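We use cookies to make this site work. By continuing to browse you accept our cookie policy. OK

Back from the market, feet killing me

Quick one tonight, bread's in the oven and I've got the timer going so if this stops making sense that's why.

So. First Saturday of the winter market at Kanura and I had half of Jirnetti's old stall, the corner one under the awning. Left the house in the dark. Forgot the cash float, went back for the cash float, forgot my gloves. July, and I forgot my gloves. By the time I'd parked, Benoît Pichon had his cheese table fully dressed and was eating a croissant at me.

Set-up went ok. The new folding table is lighter than the old one and also a lot worse, it leans. Wedged it with a bit of cardboard. Tablecloth over the lot, you'd never know. Sign a bit crooked, left it.

What sold: the spinach and feta ones, gone before nine. The onion ones, slower but steady, mostly to people who stood there reading the sign for ages and then bought two. What didn't: the pumpkin. I love the pumpkin. I don't understand it. Everyone says ooh pumpkin and then buys spinach. Took 15 home and the neighbours have had most of those. Might try it with more cumin, might just give up and make spinach and feta until I die.

Prices. I put them up, finally. Felt sick about it all week, rewrote the little card three times. One bloke said "gone up, have they" and then bought a box. That was the whole of it! A week of worrying for one bloke and he wasn't even cross.

Jacqueline Texier came by mid morning with a thermos and minded the stall so I could go to the loo, which is the kindest thing one person can do for another at a market. She reckons I should be doing a sweet one. Apple, or pear while they're cheap. She's probably right, she usually is about pears. I said I'd think about it and have been thinking about it ever since, so thanks for that, Jacqueline.
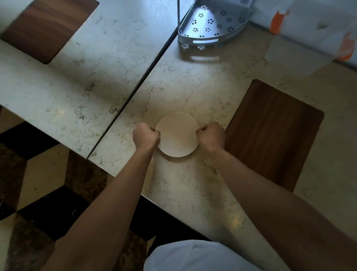

Anyway, the money bit, seeing a few of you asked after the last post. Took $420 over the morning. Sounds lovely. Then take off the stall fee, which was 60, and the feta, and butter (don't get me started on butter), and petrol, and the boxes from Hervieu that cost more than they should for what's basically a folded bit of card. What's left is fine. It isn't wages. If I paid myself by the hour for Friday night I'd have to sit me down for a chat about redundancy.

But I like it, is the thing. I like the first hour when it's still a bit dark and everyone's clanking about with poles and nobody's a customer yet. The coffee van does stallholders first. Somebody always has a radio going. I used to work in an office where you could go a whole day without anyone saying good morning and now I get it from twenty people before the sun's up, some of them with their mouths full.

Things to fix for next time, mostly a note to myself:

Gloves. On the dash of the car. Tonight.

More fives. Everybody had a fifty.

The sign needs to say which ones are vegetarian, I answered that question all morning and was hoarse by the end. They're all vegetarian. Just write that.

Something to weigh down the paper bags, they went everywhere when the wind got up. A kid from the honey stall chased them for me and got paid in pumpkin. He did not look thrilled.

Ask at the office if I can keep the corner. Jirnetti's apparently coming back in spring and will want it, fair enough, it was theirs for years, but I've got used to the awning now and I'm not going out in the open next to the fish without a fight.

Also still undecided on Allia, the indoor one in the hall. Warmer. Has a proper sink. But it's an afternoon start and it's a longer drive, and the application form wants a "brand story". I don't have a brand story. I had too much spinach one year and it went from there. If anyone's done that market let me know what it's like, and whether you can get a trolley through the side door or if it's stairs.

Right, timer's going. Loaf looks a bit pale, giving it another few mintues. Will answer coments tomorow once I've slept.

Contact | Copyright, all rights reserved | Back to top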